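Home | Forums | Arm cells | Maintenance | Log in

Left arm drifting on two-arm cell
Posted by levier_bench, Wed 8 January

Both arms bolt to the one rail on their own plates. After 60 cycles the left gripper closes 6 mm short. Right one is fine.
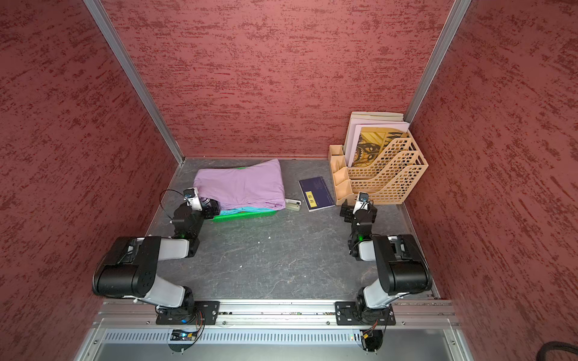 I've re-zeroed it twice and the drift comes back by lunch.

brovumar:
Plate bolts. Slacken, square up, retighten.

wevach7:
Disagree, a loose plate wouldn't creep that evenly. Check the shoulder coupling first.

brovumar:
Bolts take two minutes, so I'd still start there.

levier_bench:
Bolts were tight. Opening the shoulder tonight.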